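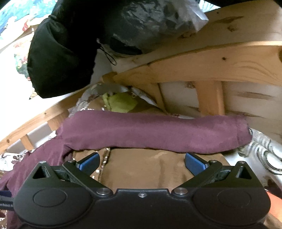

Textiles care, session 4 – rolling, not folding
June 23, 2020

Handout for the Skultton evening group. Bring it back next time, there's space on the last page for swatches. Gredanville group: same notes, ignore the bit about the cupboard.

## Recap from last time

- Pile = the short raised threads on velvet, velour, plush etc. It leans one way. Stroke with it, feels smooth. Against it, feels rough and looks darker.
- Folding presses the pile flat along a line. Leave it long enough and the line stays.
- Satiny cloth has no pile but creases if you look at it. Different problem, similar answer.

## Why roll

A fold puts all the strain in one place. A roll spreads it out. Wide roll = gentle curve = less marking. Tight little roll is nearly as bad as a fold, so don't wind it up like a bandage.

Rule for this course: anything with a pile gets rolled if it's going away for more than 21 days. Overnight, a loose fold over a rail is fine.

## Table set-up

Velvety maroon length for rolling practice, tan-brown piece as the smooth one. Both go on the same table so you can compare under one light. Wipe the table first. Watches and rings off, they snag.

Keep the two fabrics from rubbing about on each other more than needed. Maroons and plums are the worst for leaving colour behind. Test with a damp white cloth on an inside edge before you store a dark next to a pale. Press, count to 30, lift, look at the cloth. Any colour on it and the two pieces live apart.

## Rolling a length of velvet – steps

1. Find the direction of the pile. Mark it with a safety pin in the selvedge, point showing the smooth way.
2. Lay it flat, pile side up, then put acid-free tissue over the whole lot. Overlap the sheets by a hand's width.
3. Turn over so the pile is face down on the tissue. Two people for anything long.
4. Start at the end where the pile points towards you?? No – start so you're rolling WITH the pile. Check against your pin.
5. First turn is the important one. Get it straight. If the first turn is skewed the whole roll goes like a cone.
6. Both hands flat, a bit apart, roll away from you. Stop every few turns and smooth from the middle out to the ends.
7. Pile ends up on the outside of the roll with tissue between the layers. Feels wrong to most people. It's right, the inside of a curve gets squashed and the outside gets room.
8. Tuck the ends softly. Don't twist them like a sweet wrapper.
9. Tie with wide cotton tape, bow not knot. Never elastic.

If you've got a tube, use it, covered in tissue first. Without a tube, roll on itself but keep the middle loose.

### Common faults

**Loose fold left hanging at one end.** Usually you've stopped a turn too early or the cloth wasn't squared up. Unroll back to where it goes wrong, don't just tuck it under and hope.

**Ridges along the roll.** Tissue has creased inside. Same cure, sorry.

**Roll sags in the middle.** Too soft, or no tube. Support it underneath along the whole lenght when you carry it.

## Smooth and satiny pieces

Small pieces can stay flat. Drawer or shallow box, tissue under and over, nothing heavy on top.

Creases already in it:

- Try leaving it flat for a day first. Some drop out by themselves.
- Then cool iron, wrong side, through a cloth. Test a corner.
- No spray. Water spots on satin weaves are a pain to get out and sometimes you can't.
- Don't pull it straight by the corners, you'll put it off grain.

## Steaming a crushed pile

Homework for those who have a steamer. Hang the velvet, hold the steamer behind it and keep it moving. Let the steam come through from the back. Brush up with a soft brush while it's still damp, against the pile then with it. Leave hanging untill bone dry before you roll it. Damp velvet in a roll = mildew, and that's the end of it.

No steamer: hang it in the bathroom while the shower's running. Slower, works on light marks only.

## Storage

- Dark, dry, off the floor.
- Rolls lie down side by side. Stacked two deep at most, lightest on top.
- No plastic bags. Old cotton sheet, washed without softener.
- Label on the outside: what it is, length, date rolled.
- Unroll and check every October, re-roll starting from the other end.

Cupboard: the top shelf on the left is ours, rest belongs to the art group. Almost 31 sheets of tissue left in there so please smooth and reuse.

## For next time

- Bring one piece of your own with a pile, any size – towel will do if stuck
- Roll it twice, once with the pile out and once with it in, leave each a night, compare
- Read the section on moths, pages after the dye chart

Swatches here:

With the pile ..........................

Against the pile ..........................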